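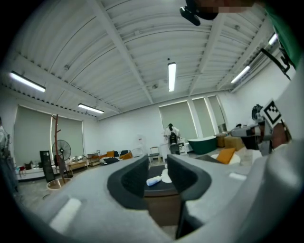
Quem somos

A Otden vende mobiliário e acessórios de casa de banho. Há muitas empresas a fazer o mesmo e quase todas escrevem, nesta página, que têm paixão pelo bem-estar. Desconfiamos da frase. Uma bancada de lavatório serve para lavar as mãos e os dentes, e o que interessa saber é se há onde pousar o copo e se o sabonete fica ao alcance.

Começámos por duvidar dos catálogos dos outros e acabámos a duvidar do nosso. Na primeira versão tínhamos 1.298 referências, muitas delas iguais entre si com nomes diferentes. Hoje temos 378 e ainda nos parecem demasiadas. A linha Plesano ficou reduzida às bancadas pretas com bacia branca e às brancas com bacia preta. Quem quiser bege terá de procurar noutro lado.

Nanami Kaneko, responsável pelo produto, não aprova nada a partir de um desenho. Os desenhos mostram sempre a bancada vazia, com uma orquídea, e quase ninguém vive assim.
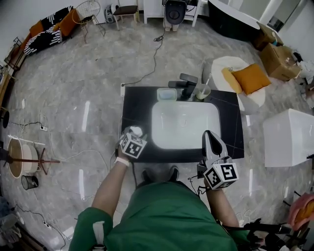

Uma bancada tem de ser julgada com as coisas em cima: a saboneteira, o copo com a escova de dentes, a torneira no meio a roubar espaço às duas. Parece óbvio, mas já recebemos propostas de fornecedores em que o copo só cabia dentro da bacia. Também olhamos para o que fica à volta, porque uma sanita, uma banheira e um banco ocupam chão e as medidas de catálogo raramente contam com isso.

Sobre preços: uma bancada completa da linha Ackermann custa 3.600 euros. É cara. Há quem diga que a pedra se paga a si própria com os anos, e não conhecemos contas que o provem. A linha Brelside tem 80 cm de largura, custa bastante menos e, para a maioria das casas, chega.

Não temos prémios para mostrar – os que nos ofereceram exigiam uma taxa de inscrição. Também não publicamos testemunhos de clientes, por nunca termos lido um mau em página nenhuma.

As visitas fazem-se por marcação, de manhã. Em maio fechamos para inventário. Traga as medidas da sua casa de banho, incluindo o lado para onde abre a porta.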